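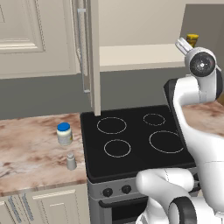 August, racket bench notes

Durrani sent over the second batch of strings for the Flistness open, the ones Viola has been hearing about from players all summer. Claim on the sheet is that they hold tension "far longer" than ordinary polyester. Longer than which polyester, strung by whom, on what machine? The sheet doesn't say. I wrote and asked in the spring and got the same sheet back.

Strung 5 frames this morning, all the same model, all at 54 pounds, 16x19. Let them sit on the rack overnight before reading them again. Yasir wanted to read them after an hour and call it done. Everything drops in the first hour. I don't care about the first hour.

9:40 am. First readings off the stringbed meter. Three of them agree with each other, one is high, one is low by enough that I suspect my own knot on the last main. Cut that one out and redid it. Old string goes in the bag with the date, please, and not in the general bin, I have lost two samples that way already.

Then the hitting. We have the ball machine at Pitutlow until the courts get resurfaced. Plan was 500 balls per racket, flat feed, Ghazala hitting because her swing is the most repeatable of any of us. Got through two rackets before the feed started spitting them out in pairs. Counter on the machine reads 2,023 now, but it ticks over on misfeeds too, so don't use it for anything. Ghazala kept her own tally on the fence with chalk and I trust the chalk.

Racket A lost a bit over four pounds on the meter. Racket C, our regular string, lost a bit under five. Jawad is pleased with this. I am not sure there is anything there to be pleased about. The meter wanders by a pound if you look at it wrong, and I had to take the C reading twice because the clamp was sitting on a cross.

Ghazala says A "feels livelier." She also knew which one was A. Next time the rackets get black tape over the throat and a letter from Gillespie, and he keeps the key to himself until we're finished. He has agreed to this. He thinks it's fussy.

Went back through the stringing log from Astthorpe last year while waiting for the machine to clear. 256 jobs, and the tension column is blank for a good third of them. Whoever was filling it in wrote "usual" a lot. Useless for comparing, though it does show that most players had us restring well before the string was dead, so how much anyone at a tournament would gain from slower tension loss I can't say.

Still to do:
B, D and E on court once the feed wheel is fixed (Yasir has the part)
check meter against the hanging weight, before and after
restring C with a fresh reel, the current one was left in the van in the heat
ask Viola which players made the claim, and whether they pay for their string

No word to Durrani until all five are in. Jawad, that includes you.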